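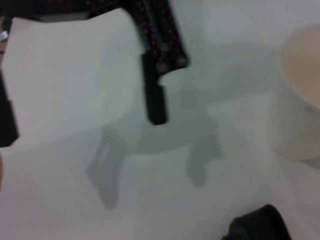 Wrist camera view, paper pick, cup at right.

Ticket: Sodis gripper kit, trial unit
Opened by: Elli Partanen, Climholm
Assigned to: Eero Laitinen, Avamby support
Status: Waiting on customer

Elli Partanen
We have the Sodis kit on trial. Cups are fine. With single sheets of paper the fingers close, the software reports "grip OK," and on some lifts the sheet slides out before the place position. We lost 6 sheets this morning. Finger force is at the factory setting.

Eero Laitinen
Please send the firmware version and the close speed. Are you using the standard fingers or the padded ones?

Elli Partanen
Firmware 4, close speed 1000, standard fingers. The padded set was not in our box.

Eero Laitinen
That speed is the default for rigid parts. Go to Grip > Profiles, choose Thin, and save to slot 2. Restart the controller or the profile will not load. "Grip OK" only means the motor reached its force limit, so don't use it as a part check on paper.

Elli Partanen
Loaded Thin and restarted. Fewer drops, but it still loses a sheet now and then when the edge is curled. Anneli Ahonen here asks if the padded fingers are included in the purchase price. We need that for our review.

Eero Laitinen
They are a separate item. I have asked Elsa Rissanen in sales to send you a loan set and a quote. Please rerun the paper test with those and post the log here.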